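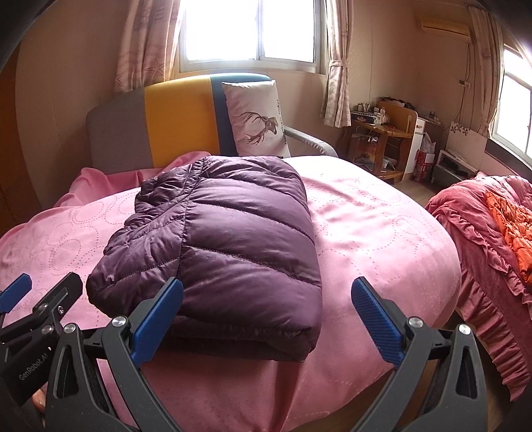
March, 4:40 pm, dye bench

Madder bath no. 2, continued. Yesterday's skeins came out the color of a canned salmon, which Mireille calls "coral" because she has to sell it.

Changes today: 100 g wool, same alum, bath held at 58 C on the Thaler plate. The dial on the Thaler says 58. The glass thermometer said otherwise until I moved it off the bottom of the pot, so strike the first three readings. Chalk added to the water, one level spoon. Follmont tap water is so soft you could raise orchids in it.

Pulled a test strand at 40 minutes. Better. A brick red with some orange left in it, and no brown yet. Left the rest in and went to argue with the Skureo order form, which wants a "shade family" for undyed yarn. 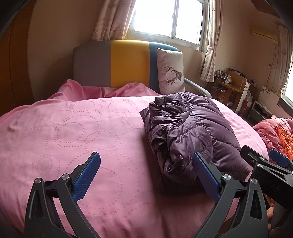
Pink sheet with dotted rings, padded headboard behind in gray, mustard and blue.

Rinse water ran pink longer than I'd like. Austra thinks the alum never fully dissolved — she may be right, there was grit in the jar. Next time dissolve it in a cup of hot water first and look before pouring.

Still to do: wash test on the test strand, label the skeins before they all look alike, order more chalk. Somebody has borrowed the good strainer again. I have a theory and it works at Nestby.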